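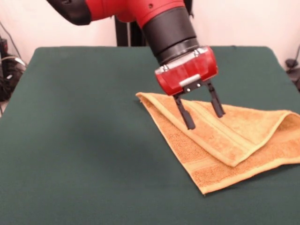
Item 4: orange terry towel on the green table cloth, loosely folded.

Greenwood House - linen and folding area check
Date: 5/6/22
Checked by: Joanne Mellor
Sheet 17

1. Floor, no trailing linen - OK
2. Aisle to exit open - OK
3. Table cover in place, slight creases only - OK
Comment: cloth is to be re-clipped after each wash. Two clips short in the drawer. Order with next Brirkard delivery.
4. Towels, condition of pile and border stripes - OK
Comment: orange set only. White set not checked, still at Tedham.
5. Towels folded to shelf size - ACTION
Comment: orange towel needs refolding, corners not squared. Fold in thirds along the length, then in half, stripe outward.
6. Dryer lint screen - OK
Comment: cleaned at cycle 1537 per log.
7. Shelf load under 95 lb - OK
Comment: top shelf is near the limit. Move bath sheets down.
8. Extinguisher tag in date - ACTION
Comment: tag unreadable. Roy Pilkington to replace.
9. Table legs locked - OK
Comment: left rear lock is stiff but holds. Recheck in September.

Items 5 and 8 open. Copy to Kelly Holroyd.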